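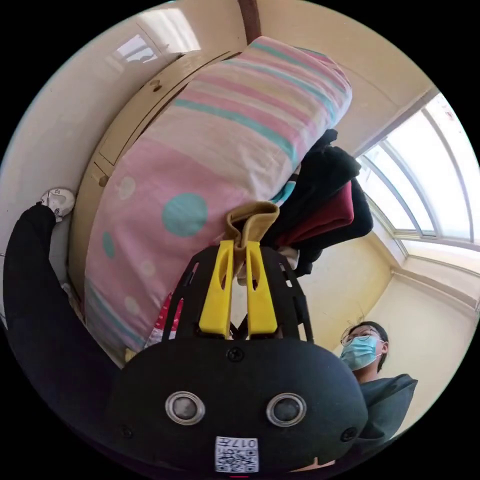 Fovora(フォヴォラ)について

ふとんをたたむのが好きです。枕カバーの角をきゅっと出すのも、洗いあがった毛布に顔をうずめるのも、くるくる巻いたキルトを棚に立てて並べるのも、みんな好きです。そういう人間が集まって、寝具のお手入れと収納の教室をやっています。それがFovoraです。

活動は大きく分けて、ご家庭の寝具をお預かりして洗ってお返しする「お手入れ便」、たたみ方やしまい方を一緒に練習する「たたむ教室」、それから使わなくなったカバーや布を小物に仕立てなおす「ぬのなおし」があります。どれかひとつだけのご利用でも、もちろん大歓迎です。お手入れ便で知ってくださった方が、数か月後に教室の座布団にちょこんと座っていらっしゃることもよくあって、そのたびにスタッフ一同、そわそわするくらい喜んでいます。

はじまりのこと

Fovoraを始めたのはRuby-Lee Lowther(ルビーリー・ラウザー)です。もともとは小さな旅館で客室係をしていました。朝食が終わって、お客さまが散歩に出かけたあとの客室に入り、敷きぶとん、掛けぶとん、枕、シーツと順番に片づけていく、あの時間がいちばん好きだったそうです。窓を開けて、シーツをはがして、部屋の空気がすうっと入れかわる感じ。ご本人に話をさせると長くなります(そしてだいたい、途中で実演が始まります)。

旅館を離れてから、近所の人に「押し入れがどうにもならない」と相談されたのが最初の仕事になりました。お子さんが大きくなって使わなくなった綿毛布、来客用のふとん、いただきもののタオルケット、季節はずれのこたつ掛け。押し入れの襖が、閉まるには閉まるけれど、開けるのに勇気がいるという状態でした。丸一日かけて全部出し、干せるものは干し、洗うものを分け、たたみなおして戻したら、上の段に子どもがひとり座れるくらいの隙間ができたそうです。その隙間を見てお宅の方が笑いだして、つられてルビーリーも笑って、帰り道にはもう屋号を考えていました。

Fovoraという名前に意味はあるのですか、とよく聞かれます。ありません! 声に出したときに、ふかふかした音がするから、だそうです。

場所のこと

拠点は、Pearceという古い2階建ての建物です。前の持ち主の名前がそのまま建物の呼び名になっていて、ご近所では今も「ピアスさんのところ」で通じます。1階が受付と洗い場、2階が教室です。2階の床は畳とじゅうたんを半分ずつにしました。ふとん派の方もベッド派の方も、家に近い床で練習できるようにしたかったのです。

2階の奥に、長さ240センチの作業台があります。ダブルの掛けぶとんカバーを広げても端が床につきにくい長さで、これを入れるときはずいぶん迷いました。階段を通らなかったらどうしよう、と。結局、脚をはずして斜めにして、踊り場で一度あきらめかけて、なんとか上がりました。台の角には、そのときの擦り傷が残っています。今では教室の人気席で、早く着いた方から順にこの台のまわりが埋まっていきます。

棚は壁一面に作りつけました。下の段は重たいもの、上の段は軽いもの、というごく普通の並べ方です。ただ、枕だけはどうしても目の高さに置きたいというスタッフがいて、真ん中の段は枕の棚になっています。ふっくらした枕が並んでいるのを見ると元気が出る、というのがその人の主張で、正直なところ全員が賛成しています。

お手入れ便

ご自宅まで寝具を取りにうかがい、洗って、乾かして、たたんでお届けします。お預かりできるのは、毛布、タオルケット、キルト、枕、敷きパッド、カバー類などです。羽毛ふとんと羊毛ふとんは、品質表示を見せていただいてからのご相談になります。

水洗いできるものは、表示に従って、40度までのぬるま湯でやさしく洗います。表示が「水のみ」のものは水で洗いますし、洗えないものは陰干しとブラシがけで仕上げます。洗剤は無香料のものをひとつだけ使っています。前は香りつきも選べるようにしていたのですが、仕上げの棚の前に立つといろいろな香りが混ざってしまって、なんの匂いの部屋なのかわからなくなりました。今の部屋は、乾いた布の匂いがします。これが本当にいい匂いなんです。

キルトは、すこし特別扱いをしています。縫い目のところに水を含みやすいので、乾かす時間を長めにとって、途中で裏返し、さらに向きも変えます。古いものだと縫い糸が弱っていることがあるので、洗う前に縫い目を全部指でたどります。ほつれが見つかったら、いったんご連絡を差し上げます。そのまま洗ってほしいという方、先に直してほしいという方、洗うのはやめて風を通すだけにしてほしいという方、お返事はいろいろです。どのお返事でも、そのとおりにいたします。

料金は、キルト1枚2,000円からです。大きさと厚みで変わりますので、詳しくは料金のページをご覧ください。

たたむ教室

教室を担当しているのはNgaio Donnelly(ナイオ・ドネリー)です。声が大きくて、手が早くて、でも待つのがとても上手な先生です。教室では最初に、ふだんどおりのたたみ方を見せていただきます。直すためではなくて、単純に見たいからです。四つ折りの人、三つ折りの人、端から巻いていく人、最後に膝で押さえる人。家ごとに違っていて、本当におもしろいです。「母がこうしていたので」とおっしゃる方がとても多く、その方のお母さまの手つきまで見せていただいているような気持ちになります。

それから、しまう場所の寸法の話をします。押し入れなのか、クローゼットの上の棚なのか、ベッドの下の引き出しなのか。奥行きがわかると、たたむ幅が決まります。幅が決まると、あとはずいぶん楽になります。メジャーを持って帰って、翌月に寸法を書いた紙を持ってきてくださる方もいらっしゃいます。

教室でいちばん盛りあがるのは、巻く練習です。厚みのあるものを三つ折りにしてから、端からぎゅっと空気を抜きながら巻いていきます。膝で押さえて、すこし巻いて、また押さえる。最後に幅広の布の帯を巻いて留めると、立てて置ける円筒になります。これが気持ちいいんです! 巻きあがった瞬間に、教室のあちこちで「おおっ」と声があがります。柄物のふとんだと、巻いたときにどの柄が表に出るかも楽しみのひとつです。しま模様が外に来るように巻く方、水玉を見せたい方、わざと無地の裏側を出して落ち着かせる方。好みで選んでください。

小さい布の回もあります。ハンカチ、ふきん、枕カバー、赤ちゃんのガーゼ。地味に思えるかもしれませんが、ナイオ先生がいちばん熱くなるのはこの回です。小さい布は、端をつまむところから始まります。指先で角をとって、軽く振って、台に置いて、手のひらで一度だけなでる。何度もなでると布がずれていくので、一度だけ。力を入れてつまむと跡がつく生地もありますから、厚みを感じながら、つまむ強さも変えていきます。先生はこの話だけで、お茶の時間をまるごと使ったことがあります。

親子の回は、とにかくにぎやかです。毛布をふたりで持って、端と端を合わせて、近づいて、離れて、また近づいて。ほとんど踊りですね。子どもたちは最初の一枚はふざけますが、二枚目あたりから急に真剣な顔になって、おとなの側の角がずれていると厳しく指摘してくれます。

教室に持ってきていただくのは、ふだんお使いのもの一枚だけで十分です。新しいものを用意する必要はありません。くたっとしたタオルケットなど、手になじんだもののほうが練習しやすいです。手ぶらの方には教室の布をお貸しします。

ぬのなおし

穴のあいたシーツ、色のあせたカバー、片方だけ残った枕カバー。捨てるつもりで持ってこられたものを、別の形に縫いなおします。多いのは、ふとんを巻いて留めるための帯、巾着、座布団のカバー、小さな子の人形用の掛けぶとんです。

残った布はPlotidberg(プロティドベルグ)と名づけた箱に入れています。布の山、というくらいの気持ちでつけた名前で、外国語として正しいかどうかは、どうぞお調べにならないでください。やわらかい色の布の上に渋い色の布が乗っていたり、しま模様と花柄が隣どうしになっていたり、ふたを開けるたびに組み合わせが変わっています。教室の帰りに、この箱から好きな布を一枚選んで持ち帰っていただけます。選ぶのに、教室そのものより長くかかる方もいらっしゃいます。どうぞごゆっくり。

毎年11月には、この箱の布を全部床に広げて、参加者みんなで大きな一枚に縫いつなぐ会をしています。去年は40人ほどが入れかわり立ちかわり来てくださって、2階が満員になり、階段に座って縫う方まで出ました。まっすぐでない縫い目も、途中で糸の色が変わったところも、そのままにしてあります。できあがった一枚は受付の長椅子にかけてありますので、お越しの際はぜひさわってみてください。どこを縫ったか覚えている方は、ご自分の縫い目を探してみてください。

Vurwoodとのこと

棚や踏み台は、木工所のVurwood(ヴァーウッド)さんにお願いしています。最初は、ふとんを立てて入れる棚が市販品で見つからず、図面ともいえない絵を持って飛びこんだのがきっかけでした。「ふとんは押すと縮むんですよね。縮んだときの寸法と、戻ったときの寸法と、どっちで作りますか」と聞かれて、ルビーリーは感激して帰ってきました。それです、それを聞いてほしかったんです、と。

以来、布が引っかからないように角を丸くした棚板や、巻いたふとんが転がらないための浅いくぼみのついた台など、いろいろ作っていただいています。教室で使っている踏み台もVurwoodさんのものです。同じ踏み台がほしいというお声が多いので、受付でご注文をお取り次ぎしています。お届けまでひと月半ほどみてください。

大事にしていること

お預かりした寝具は、お預かりしたときと同じ向きでたたんでお返しします。端の折り方や、表に出ている面、枕カバーの口が右か左か。お受けとりするときに控えておいて、お返しのときに合わせます。もちろん、しまう場所に合わせて変えてほしいというご希望があれば、喜んでたたみなおします。

柄を見て「子どもっぽいでしょう」とおっしゃる方が、ときどきいらっしゃいます。パステルカラーの水玉も、虹みたいなしま模様も、動物がぎっしりの柄も、大好きです。何年も毎晩かけて眠ってきたふとんに、年齢はないと思っています。色があせているところは、よく顔を寄せるところだったりします。そういうお話をうかがうのも楽しみで、受付に長居をしていただいてもまったくかまいません。

ご家庭の押し入れにうかがうときは、中のものを勝手に減らしません。減らしたいとおっしゃれば一緒に考えますし、全部残したいとおっしゃれば、全部が入る方法を考えます。これまでに一度だけ、どう巻いてもどう立てても最後の一枚が入らなかったことがありました。その一枚は居間のソファにかけることになって、後日うかがったら、いちばんよく使われていました。

働いている人たち

ルビーリーは今も週の半分は洗い場に立っています。天気予報を見るのが日課で、湿度の低い日は朝からとても機嫌がいいです。ナイオ先生は教室のほかに、たたみ方の図を描いています。受付でお配りしている線画の手順書は、すべて先生の手描きです。矢印がやたらと元気なのですぐわかります。

洗い場、配達、縫い物の担当は、それぞれ掛け持ちをしながら回しています。配達の担当が午後は縫い物をしていたり、縫い物の担当が教室でお手本役になっていたりします。お届けにうかがったスタッフに、教室のこともどんどん聞いてください。たいてい答えられますし、答えられないことは持ち帰って、先生に聞いてからお電話します。

一緒に働く人も探しています。経験は問いません。重たいものを持ちあげる場面がありますので、そこだけはお会いしたときに詳しくお話しします。面接では毛布を一枚、いつものようにたたんでいただいています。上手下手を見るためのものではないので、緊張せずに来てくださいね。毛布のたたみ方の話でひとしきり盛りあがって、面接だったことを忘れかけたことが何度もあります。

見学について

2階の教室は、開催中でもご見学いただけます。靴を脱いで上がっていただきますので、脱ぎやすい履物が便利です。洗い場は床が滑りやすいため、スタッフがご案内します。受付は朝9時から夕方5時まで開いていて、お昼どきも誰かがいます。

お子さま連れの方は、畳側のすみに巻いたふとんを並べた一角がありますので、そちらで遊ばせてあげてください。よじのぼっても、転がしてもかまいません。崩れたら、次の親子の回でみんなで巻きなおします。

お手入れ便のお申し込みと、教室の予約は、受付かお電話でどうぞ。留守番電話になっているときは洗い場で両手がふさがっていますので、お名前とご用件を残していただければ、その日のうちに折り返します。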